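Looking After a Talking Drum at Home
Small jobs for players who keep their instruments in the spare room, the bedroom or wherever there's space

I have played in a neighborhood percussion group for long enough to have ruined two drum heads and one perfectly good carrying strap, and most of what follows I learned by doing the wrong thing first. If you have just brought home your first talking drum, or you have a shelf of shakers and a sekere left to you by an uncle, I hope some of this saves you a little money (and a little heartache too, because it does hurt when a head splits the night before a party!).

Where to keep it

Drums like the same kind of weather we do. A bedroom is usually kinder to skin heads than a garage or a basement, so I don't mind at all when people tell me theirs lives next to the bed. Keep it away from the heating vent and out of the window, where the afternoon sun comes in hard. My cousin's place in Vostside has radiators that come on at five in the morning, and every drum in that apartment goes up in pitch before breakfast.

Lay an hourglass drum on its side on something soft. A folded blanket will do. Standing it on one head for months leaves a dent you can hear.
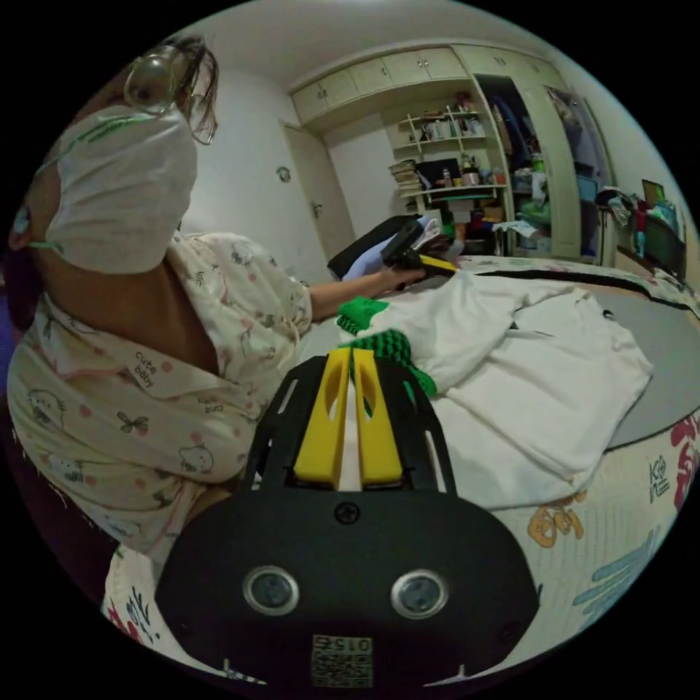 Easing the cords after playing

When you've finished for the evening, let the tension cords go slack and give them a gentle shake so they aren't bunched on one side. Run your fingers down each one while you're at it. You are feeling for a thin spot or a bit of fuzz, and if you find one, replace that cord before the next rehearsal -- they never break at home, only in front of people.

For leather cords, a dab of plain leather conditioner on a rag, twice a year, is plenty. I do mine in April and again when the evenings draw in. Wipe off whatever hasn't soaked in by the next morning. Keep it off the playing surface entirely, or you'll get a dull, greasy thud for weeks.

Cleaning the heads

A dry, soft cloth and nothing else, most of the time. If there's a real mark, breathe on the spot and rub lightly. I once used kitchen spray on a head that cost me 71 dollars at Haugen, the old music store by the bus station, and I still think about it.

Beads, shells and gourds

For a beaded gourd, slip the net off if it's the kind that comes off, and wash it by itself in a bowl of lukewarm water with a drop of dish soap. Roll it in a towel, then let it hang overnight. The gourd itself only wants a dusting. Save every loose bead you find on the floor, even the ugly ones! I keep mine in a jam jar, which must hold 300 by now, and I have matched a missing one from it more often than you'd believe.

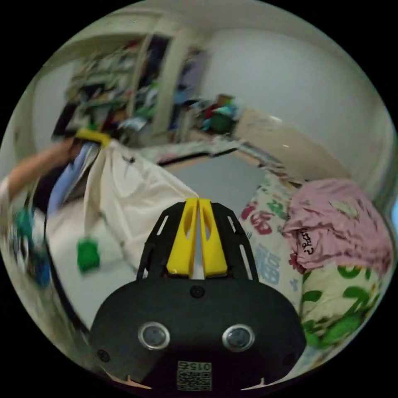 Getting to the show in one piece

A padded bag is lovely, but an old bath towel inside a sturdy tote has carried my small drum to more weddings than I can remember. Put the curved beater in a separate sock so it can't knock against the head. And please don't leave any of it in a parked car while you go in to eat, however good the rice smells. Bring the drum in and give it a chair.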